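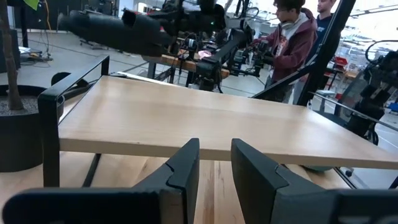 So how do you stop a house slipper from wearing out in one winter? Rotate two pairs and let each one air out for a full day before you put it back on.

Simple, right? I got that from a woman who has been fixing shoes in Cletholm for 21 years, and I could've listened to her all afternoon. She was resoling a boot the whole time we talked and never once looked down at it!

"People baby their dress shoes and then they treat slippers like trash," she told me. "You live in those things."

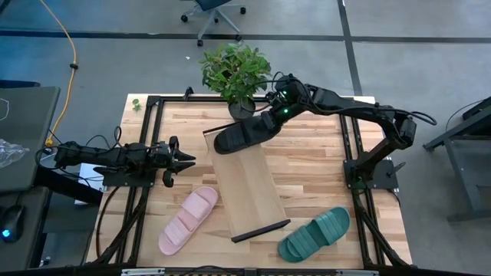 Her biggest gripe is heels. Folks stomp the back flat because they're too lazy to bend over (guilty), and once it folds, she says, there's not much she can do. Color matters more than I figured, too. A black slipper like the one held up over the table hides dirt so well that you forget to clean it, and she wants you wiping the sole every couple of weeks. "Grit is sandpaper," she said. "You're sanding your own floor."

I asked what she charges. A new sole on a slipper is 6 dollars – less than my lunch – and she did 700 of them last year, mostly between 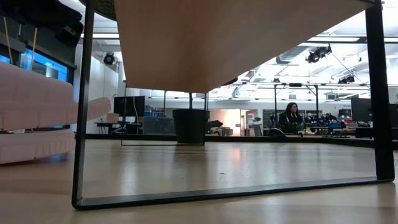 October and March, when everybody's feet get cold at once. Summer is all sandals and broken straps. "I like June," she said. "June is quiet." Then she handed me my loafers and told me to buy a shoehorn.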